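Cistedine demo files – README

Version for the open day at Edby, 29 June 2018

What is this folder

This folder contains the simulated tabletop task that we showed to visitors at the Edby open day. We put it online for two groups of people: visitors who wanted to try it at home, and colleagues at our Kerkside site who have to repeat the demonstration without us. It is not a benchmark. If you want to compare numbers with other work, please use something else.

The task is simple to explain. Small colored blocks lie on a table in the simulator, and the visitor steers a two-finger gripper with a hand controller. The visitor picks up a block and puts it down on the white area. One turn takes 80 seconds, and after this the program resets by itself.

Contents

episodes/ – recorded turns, one folder for each turn
scenes/ – start layouts of the blocks
render/ – still images from the wrist view
royer/ – our small playback program
notes.txt – what the people at the stand wrote down, not cleaned

How the episodes were recorded

All episodes come from the morning session. We kept 30 of them. Turns where the visitor stopped before the end were removed, and also turns where the controller lost its connection. Turns where no block was moved are still included. We think they are useful, as many people first move the gripper only to learn how it reacts.

Visitors agreed to the recording on the screen before their turn. We did not store names, voices or ages. The order of the folders was mixed, so the time of day cannot be read from it.

Each episode folder has these files:

actions.csv – controller input, position and finger opening
state.csv – pose of every block at each step
meta.txt – name of the start layout and the length of the turn

Running the playback

Unpack the folder to a path without spaces. Start Royer from the royer folder and give it the name of an episode. The space bar makes a pause, and the arrow keys go one step forward or back. On older laptops please turn off the shadows in the settings file, otherwise playback is slow.

For a live demonstration, start with layout 5. The blocks have a lot of space between them, and beginners can turn the gripper without pushing anything. Layout 7 is much harder and we used it only when somebody asked for it.

Known problems

The finger opening in actions.csv is the requested value, not the reached value. When a block is between the fingers the two are different.

Block colors are fixed by shape in the first layouts, but not in the later ones. Do not use color as a label.

The friction was set by hand in March and never measured against a real table. Blocks slide a little too far – several visitors told us this before we noticed it ourselves.

Changing the light in the settings file also changes the stored stills when you render again. Make a copy first.

Use and contact

You may use the files for teaching and for your own demonstrations. Please write "Cistedine demo, Edby" where you show them. Questions can be sent through the contact form on the Kerkside page. We read it once a week, a little less in summer.

Sample from render/

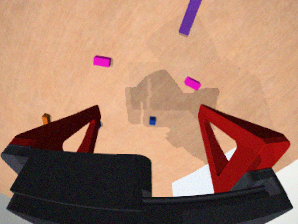 Wrist view, simulated: fingers open, no block held.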